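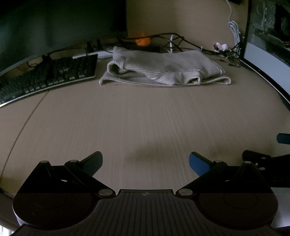

A folded ribbed knit on the desk, next to the keyboard.

Rutik opens bookings for its autumn Desk & Drawer folding sessions

Hello from all of us at Rutik! I'm Kaja Ķēniņš, I run the folding sessions, and I'm very pleased to say that bookings for the new round are open from October.

If you haven't come across us before, we teach people to fold their clothes at home. We don't sell wardrobes or boxes, and I won't be telling you to throw out your favourite jumper. I started doing this after years of working from home with a heap of clean washing on the chair behind me, and I know plenty of you live the same way (hello to everyone who wrote in last spring, I kept every letter).

So this time we're folding at the desk. It's flat, it's a good height for your back, and you can push the keyboard out of the way and get a jumper done while the kettle boils.

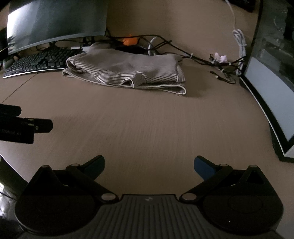 Each session has 2 parts. We begin with knits, which I think are the ones people dread most. Ribbed knits want to spring open and roll up at the ends, so I teach a low, wide fold with the sleeves tucked in - no pressing down hard, no yanking at the hems. Then we have a cup of tea, and after that we go on to thin things like tops, scarves and cotton cloths, where a crisp corner is worth the extra minute.

Stripes get a bit of time to themselves. I love them for beginners! You can follow a line with your finger and see straight away when a fold has wandered off.

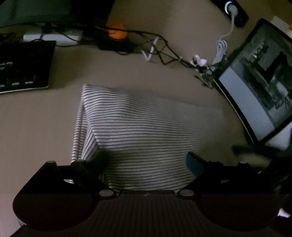
Striped cloth, folded, with the layers showing down the left side.

There are 64 places in all, and no more than 20 people in any one group. Sessions are held at the Valente rooms and the upstairs studio at Woteck, both in the mornings from 10, and we're adding an evening group at Butov for those who can't get away during the day. Please bring one knit and one thin item of your own, clean and dry. Tea is included, and so is a printed sheet to take home.

To book, or to come along and write about a session, ring the Rutik office or drop me a line through the contact page. Press are welcome at any of the morning groups - just let me know beforehand so I can save you a chair.

Kaja Ķēniņš
Rutik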